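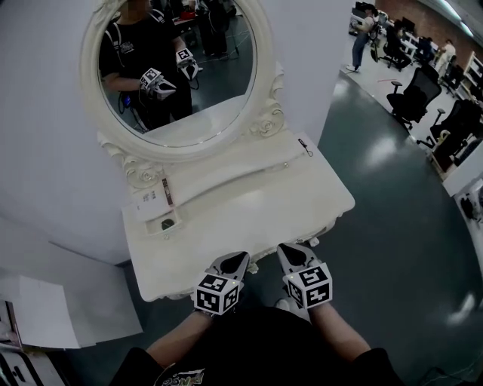

By Khôi Kim
Project report, Design and Consumption, second year
November 2023

Home Courses Student work Library Contact
Search this site Go

Who wants a big old piece of furniture? Secondhand furniture and small apartments in Flerkulby

1. Why I chose the subject

When I moved to Flerkulby to study, I rented a room which had already a wardrobe in it. The wardrobe was too large for the room, and the door of the room could not open fully. The landlady told me that it came with the apartment when she bought it, and that she had tried to give it away two times. Nobody came to take it. I thought this was strange, for it was a well made wardrobe, much better than the flat-pack one I had at home.

From this I got the question for my project. There is a lot of talk that people should buy used things and keep old furniture in use for longer. At the same time many large and decorated pieces stay in storage rooms or go to the recycling station. I wanted to understand what stops them from finding a new home, and if the reason is the style, the size, the price or something else.

My first idea was to study all kinds of used furniture, but my supervisor thought it was too wide. I then limited the project to bedroom furniture: beds, wardrobes, chests of drawers, bedside tables and dressing tables. I left out mattresses, which have their own rules about hygiene.

2. Background

Bedroom furniture used to be sold in sets. A couple who married would buy a bed, two small tables, a wardrobe and often a dressing table with a mirror, all in the same wood or the same paint. The decoration was repeated from piece to piece, for example a curved front edge or a carved line along the bottom. The set was meant to stay together in one room for the whole life of the owners.

The older apartments in Flerkulby were built with such a room in mind. The newer ones, near the bus terminal, are not. In many of them there is a built-in closet, and the bedroom has place for a bed and not much more. A person who inherits a set from a grandparent must then break it up. The bed is usually kept or thrown away, the small tables are easy to use, and the dressing table is the difficult one. It is too low and too decorated to be a desk, some people feel, and too deep to stand in a hallway.

The word for this furniture also changes with the seller. The same piece can be called a vanity, a dressing table, a makeup table or only "table with drawers." I come back to this in section 5, as I believe it has more importance than I expected.

3. Method

I used three methods.

The first was a reading of advertisements. Bemar is the local website where most people in the area sell used things. From April until the end of the summer I saved every bedroom furniture advertisement with a pickup address in Flerkulby or Gatden. After I removed double ones, I had 1,007 advertisements. For each one I wrote down the type of piece, the price, the style as I understood it, whether measurements were given, and if the advertisement was marked as sold before it ran out.

The second was a questionnaire. I put it on the notice board in the library and in two groups online. I received 68 answers. Most of them came from students and young families, and this must be remembered when reading the results. Older people are those who sell most of this furniture, and they are few in my answers.

The third was visits. I visited Giáp, a secondhand shop in Gatden, on several afternoons and was allowed to sit by the counter and talk with the customers who wanted to talk. I made notes by hand and did not record anyone.

I should say that "style" is a weak point in my method. I divided the pieces in plain and decorated. A piece was decorated if it had carving, curved legs, painted flowers, or metal handles with a pattern. Another person could have drawn the line in a different place. I went through the advertisements a second time after two weeks to see if I agreed with myself, and in a number of cases I did not. Those I moved to a third group, "unclear," and they are not part of the comparison.

4. Results from the advertisements

Plain chests of drawers sold best of all. It did not matter much if they were new or old, or if the paint was damaged. Bedside tables came second. Wardrobes sold badly, also when they were free, and I think this is simply a question of carrying. Many advertisements for wardrobes had the sentence "must be collected by two strong persons," and some had a note that the wardrobe did not fit in the elevator.

I had expected that the decorated pieces would do badly in every group. This was true for wardrobes and beds. For dressing tables the result was different. The decorated ones were sold more often than the plain ones, and for a higher price. White or cream painted ones did well in particular, and dark brown ones did badly.

There can be several explanations. A plain dressing table competes with any small desk, and a desk is cheaper. The decorated one has no such competitor. Who wants one wants exactly this, and will drive to another town for it. One seller wrote to me that she got three messages in the first hour for a table she was ready to give away, and that she then felt stupid about the price.

Measurements made a clear difference for all types. Advertisements with width, depth and height were more often marked as sold than those without. It is a very small effort for the seller. Still, the measurements were missing in more than half of the advertisements, and very often the depth was the number that was missing. For a narrow room the depth is what decides.

5. Results from the questionnaire

The first question was: "Have you in the last years wanted a used piece of bedroom furniture, but not bought it?" Most said yes. In the follow-up question they could write the reason freely. I sorted the reasons afterwards.

Transport was the most common. Many students have no car and no friend with a car. The bus drivers in Flerkulby are friendly, but they do not take a chest of drawers.

The second was fear of insects or smell. I had not thought of this before I read the answers. Several people wrote that they would buy a used table but not a used bed or anything with cloth on it. One person wrote that she always pulls out the drawers and smells inside them before she talks about the price. I have started to do this myself.

The third reason was that they did not find the piece when they searched. This is where the words come in. A person who searches for "vanity" on Bemar will not see the advertisements which say "dressing table," and neither of them will see "grandmother's table with drawers, nice." The website has categories, but sellers often choose "other" to be safe. In my material a large part of the dressing tables was in "other," where they stood between garden tools and aquariums.

Few people gave style as a reason for not buying. I find this interesting, for the sellers at the shop often said the opposite – that young people do not like the old style. It is possible that people who dislike the style never began to want the piece, and so my question did not reach them. I should have asked it in another way.

6. Visits to the shop

Giáp is on the ground floor of a former bakery. The large furniture stands at the back, where it is not so bright, and the small things stand in the window. The owner explained that he has to do it like this, as cups and lamps are what brings people in from the street. The result is that many customers never walk to the back.

He has nearly 20 large pieces at any time, and he told me he cannot take more. When a family calls him after a death in the home, they usually want him to take everything. He takes the small tables and the mirror, and says no to the wardrobe. He does not like to say no. Sometimes he drives to look at it anyway.

I also talked with customers about painting. Opinions on this were strong. Some customers buy dark furniture only to paint it white, and others think this is a crime against the wood. The owner sells both to the painters and to the others, and he did not want to be quoted on which group he prefers.

A young man was looking at a dressing table to use as a place for his sewing machine. He sat down in front of it to try if his knees would go under the front edge. They did not, and he went home without it. Knee height was not mentioned in one single advertisement that I read.

7. Discussion

The project was small and covers one area in one half of a year. I do not know if the advertisements marked as sold were really sold, or if the seller only got tired and moved the piece to the basement. I also do not know how many pieces never are advertised.

With this in mind, I would say that taste is a smaller hindrance than I believed at the start. The practical hindrances are larger: to find the piece, to know if it fits, and to bring it home. The last one is the hardest to do something about. In Gatden the housing company lends out a trailer to its tenants, but you need a car to pull it, so it helps those who already have the least problem.

For Bemar I would suggest that depth should be a required field for furniture, and that a search for one word should also give results for the related words. I sent this suggestion to them by email and got an automatic answer.

8. What I would do differently

I would start with the shop and not with the advertisements. After the visits I understood which things I should have noted down, for example the color and the knee height, and for the color I had to go back to all the saved pages again. I would also try harder to reach older sellers, perhaps by telephone.

The wardrobe is still in my room. I measured it for this project, and it is 4 centimeters too wide for the door, so I suppose that it was built up inside the room or that the door frame was changed later. My landlady does not know which.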